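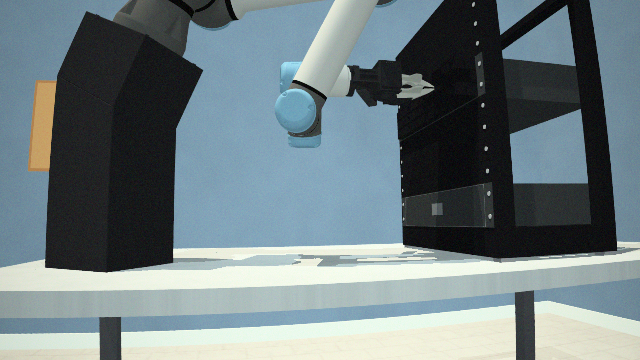

Simulated rack cell in Grasteck: arm on pedestal, gripper at the upper compartment.

Nilta has opened orders for Grasteck, its simulation package for rack-handling cells. The package lets a lab test arm reach, pedestal position and gripper clearance against a model of its own rack before any hardware is bought. Deliveries begin in December.

The base license includes five rack models, among them an open-frame type with slotted trays and translucent shelves. Post spacing, shelf height and tray pitch can be edited. Bolt heads and mounting strips are part of the collision geometry, a change from the earlier Mistby release, where posts were plain boxes and approach paths close to the front face could not be trusted.

Kalevi Kiiskinen at Heiskanen ran the preview version on a tray transfer task. He logged 548 approach attempts, of which 156 were rejected for contact between the gripper mount and the front of the rack. Moving the pedestal back cleared most of them. He reports that shelf flex is not modeled and that shadows slow the viewer on older graphics cards. They can be turned off under Display.

Existing Mistby cell files open without conversion, but saved grasp poses have to be entered again. Trial licenses can be requested from Nilta until 9th November.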